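About us

We're a small outfit on the second floor at Mustonen, above the print shop. Went from three people to 12 in a bit over two years. We gather examples for robots that learn by being shown. Somebody moves the arms by hand, remotely, the arms do the job, we save everything, and a model gets trained on it later. Sometimes our model, mostly other people's.

Started as a side job at Rernbridge. Grigoris Vasilakis and Yutong Yin needed recordings of everyday table work and couldn't get any they liked, so they built one station and did it themselves in the evenings. Then someone asked to buy the recordings. Then someone else did. Rernbridge still owns a slice of us and we still share their kitchen.

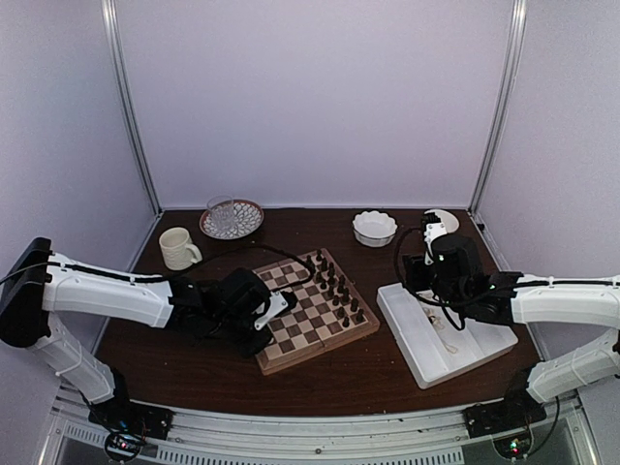 Trukach Table Team
(two-arm stations, small objects)

Games and crockery at the moment. Chess pieces are harder than they look -- thin necks, round heads, all packed close together, and a learner that has only seen one tidy opening position is lost the minute a rook is lying down. So the board goes in at an angle, the bowls and mugs get moved between takes, and we put odd things in on purpose. A bit of string in the tray, say. Clear glass too, which the models hate.

One take is one task, start to finish. Pick up, move, put down, arms back to rest. Good operators do a take in well under a minute, new ones need longer and thats fine. We keep slow takes. We keep fumbles as well if the person recovers, marked as such, they turned out to be some of the most useful stuff we have. What we bin: takes with no label, takes where a camera dropped out, takes where somebody leaned in to fix something halfway.

Last count for the table set: 946 takes kept, 147 thrown out, and a backlog still waiting for labels. Aim is almost 700 more by December. Different boards, different cups, different hands on the controls.

Who does what

Grigoris Vasilakis -- runs the place, quotes, contracts, the van
Yutong Yin -- stations, wiring, cameras, anything that hums
Violeta Insaurralde -- table team lead, writes the task sheets
Dindo Barredo -- head operator, trains all new starters
Chunhua Yan -- labels and checking, final say on what gets kept

The rest are operators, most of them part time. No robotics background needed. We've had a florist, two bus drivers and a dental nurse, and the dental nurse was very very good.

Working with us

Send a list of the objects and what you want done with them. Violeta will come back with a task sheet and a price, usualy the same week. You can bring your own objects, just send two of each becuase things do get dropped. Files go out in our own Bestau format or plain video plus joint logs, your pick. Small trial batches are fine and we'd sooner start with one.

Visits are mornings only, before 11, when the stations are being reset. Ring the bell marked Trukach, the other one goes to the print shop.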